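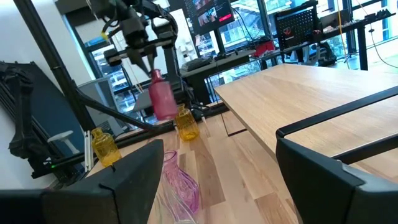 What do I do with the garden before the frost? Cut back the dead stuff, leave the seed heads, and get the tulips in while I can still push a trowel into the ground.

That was the plan for October, anyway. I got out there at 8 this morning with the hand fork and the old bucket and lasted until the rain came. The bed along the driveway is in worse shape than I thought. The mint has gone under the edging again and come up on the other side in the gravel. I pulled what I could reach. It will be back in spring.

The phlox is finished. I cut it to the ground and put all of it in the trash bag, not the compost, on account of the mildew. It had mildew last year too and I composted it then, and I think that was a mistake. Next year I want to thin the stems in May so the air gets through. I am writing it down here so I can't say I forgot.

The geums surprised me. One of them still had a flower on it, a small orange one on a long bent stem. I bought those from the Plundlow nursery two summers ago on the clearance table and they looked half dead. The tag just said Geum and had no variety name. They didn't bloom at all the first year. This year they started in May, quit in the heat, and now this. I dug up the biggest clump and split it into 4 pieces. Two went back in the same spot and the other two are by the back steps where the lavender died. I watered them in before I saw the sky.

The lavender I have given up on. That makes three plants in that spot, and I think the downspout keeps it too wet. Geum is supposed to put up with more water. We'll see in June.

Came in when it started to pour and had coffee and the rest of the cornbread. My knees hurt from the gravel. I keep meaning to buy one of those foam pads and then I get to the store and see the price and put it back.

After lunch I drove over to Elport for the bulbs. The road is still down to one lane by the bridge and I sat there a long time behind a hay truck. The hardware store had already put the bulbs on sale. I got a bag of mixed tulips, 58 in the bag according to the label, and a small bag of crocus. I wanted the white tulips but those were gone. Mixed is fine. I also got twine and a new washer for the outside faucet, which has dripped since July.

Did the faucet as soon as I got home. It took a lot longer than it should have. The old washer had gone hard and came out in crumbs and I had to pick the last bits out with a nail. It doesn't drip now. I still need to shut off that line and drain it before the hard cold, but not this week.

Got some of the crocus in under the maple before it got dark. The ground there is all roots and I had to move over every few inches to find a place the trowel would go. I pressed chicken wire flat over the top and put bricks on the corners. Last year the squirrels had them out by the next morning and left the skins lying on the grass.

The tulips are in the garage on the shelf over the freezer. I would like to do them along the fence, deeper than I did last time. The Skasum catalog says 8 inches for heavy soil. I went maybe five last time and got leaves and not much else the second spring.

Still to do: rake the side yard, bring in the hose, move the pots of rosemary to the porch, sharpen the pruners. The peony leaves have black spots and need to come off too — those go in the trash with the phlox.

Soup for supper. Still raining at 9.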